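Small dark specks on white matte worktop, will not wipe off

Moushumi Gamage
Posted in Kitchen Surfaces, November

I have a white matte laminate worktop, bought as a Kimness board and installed by the previous owner. The finish is smooth with a slight gray-green cast in daylight. Over the past few weeks I have been finding very small dark specks on it, mostly in the area next to the dish rack. Some come away with a dry cloth. Others stay put after dish soap and warm water, and one left a faint pale ring after I rubbed it with a melamine sponge.

I need to know whether these are crumbs, insects, burn marks or a fault in the surface, and what I can use on them without making shiny patches. The overhead light throws shadows over most of the counter when I stand at it, so the specks are hard to inspect in the evening.

Tags: worktop, laminate, matte finish, stains

Eugénie Langlois
14 helpful votes

Stop using the melamine sponge. It is a fine abrasive and it polishes a matte surface. The pale ring you describe is probably that. If the ring looks glossy when you view it from a low angle, it is permanent. If it looks dull, it may be sponge residue and will rinse off.

Identify the speck before cleaning it. Turn off the overhead light and lay a flashlight flat on the worktop so that the beam runs along the surface. Anything sitting on top will cast a long shadow. A mark with no shadow is in the surface or is a flat stain.

If it casts a shadow, press a piece of clear tape on it and lift. Crumbs and insects come up on the tape. Stick the tape to white paper and look at it with a magnifier. Burnt toast crumb is irregular and breaks when pressed. An insect will have a regular outline and usually legs.

If the tape lifts nothing and there is still a shadow, it is dried food. Lay a damp cloth over it for 16 minutes, then push it sideways with a plastic card held nearly flat. Repeat once if needed. Do not use a razor blade.

If there is no shadow, try isopropyl alcohol on a cotton swab, on the speck only. Rinse with plain water and dry. Tea, ink and marker respond to this. A scorch mark or a chip through the decor layer does not.

A chip can be filled with a color-matched laminate paste. I have used Clemovwood in off-white. It dries slightly darker than the sample card, so test it on the underside of an overhang first.

Wilma De Haan
3 helpful votes

Could be rust. I had brown dots by my rack and they were from the feet where the coating had worn through. Lift the rack and look. I put rubber caps on mine and had no more. Bleach did nothing for the old ones by the way.

Tharushi Thambiah
6 helpful votes

I agree with the tape test. Two additions.

If you do end up sanding a filled chip, 200 grit is too coarse for this and will leave visible scratches. Use 3000 grit, wet, and keep it on the filler. Mask the surrounding laminate with tape first.

Second, if the tape brings up insects, cleaning the worktop does not address the source. Empty the dry goods cupboard, check flour and rice for webbing or movement, and move what is clean into sealed jars. Vacuum the shelf joints and the pin holes. Then wipe one section of worktop at night and check the same section at 7 in the morning. New specks on a wiped section are worth putting under the magnifier. A speck that is in exactly the same position both times is a mark.

For position, measure from the back edge and from the rack, and write it down. Daylight from the side is better than the ceiling fitting, which leaves blurred shadows that hide anything small. A pale matte surface photographed from above still shows specks if you get close enough, and a dated set of photos saves the measuring.

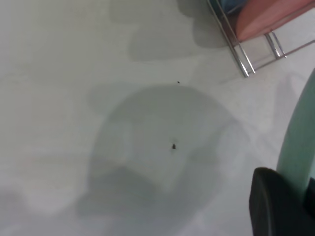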